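Wenn der Greifer nicht mehr loslässt

Eigentlich wollte ich bei Pondia nur kurz auf einen Kaffee vorbeischauen, und dann saß ich doch bis zum Abend mit dem Techniker zusammen, weil er gerade so schön in Fahrt war. Es ging um Handgreifer, um Aufnahmen in ganz normalen Wohnungen und vor allem um den Fehler vom August. »Der hat uns 320 Durchgänge gekostet«, sagt er und rührt dabei in der leeren Tasse.

Die Backen gingen zu, wie sie sollten, nur beim Öffnen kam die Meldung zu spät. In den Daten sah es so aus, als hielte der Greifer noch fest, obwohl der Müll längst im Eimer lag! »Auf dem Video sieht man die Flasche liegen, und die Kurve behauptet steif und fest, wir hätten sie noch.«

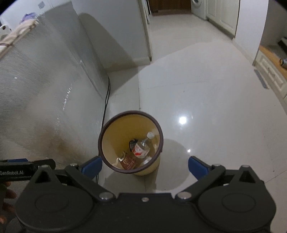

Ich wollte natürlich wissen, woran es lag. Am Gelenk? An der Software? »Erst haben wir auf Edero geschimpft, das ist unser Aufnahmeprogramm«, gibt er zu (und lacht ein bisschen verlegen). Schuld war dann ein Stecker, der sich nach 20 Minuten Arbeit lockerte, immer nur ein kleines Stück. Im Labor lief jeder Test bloß 15 Minuten, da fiel das nie auf.

Und gefährlich? »Na ja, einmal hatte ich den Finger dazwischen«, erzählt er. Seitdem wird vor jedem Griff in die Mechanik der Strom getrennt, und der Stecker hat eine Verriegelung. Die verdorbenen Durchgänge haben sie übrigens aufgehoben. Er will daran noch eine Prüfung bauen, die bei so einer Verspätung gleich Alarm schlägt, aber dazu kommt er wohl erst nach dem Umzug.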